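Filed under: Home & Money
2 min read

1/ Our water bill for the June quarter came to $281. The one before it was under half that. Same house, same people, no pool.

2/ First call was to the utility. They had me shut off everything and read the meter, then read it again later. The small dial kept moving.

3/ Agata Sala from the plumbing shop checked the toilets with food coloring. The upstairs flapper was leaking. The part took 6 minutes to swap.

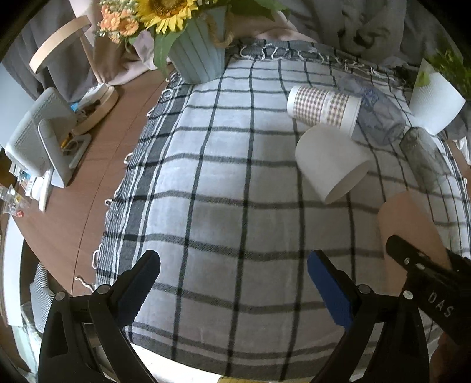
4/ The utility will credit part of a leak if you send the repair receipt. Ours took four weeks. I now read the meter on the first of the month and write it on the calendar.

We use cookies to improve your experience. Accept | Manage settings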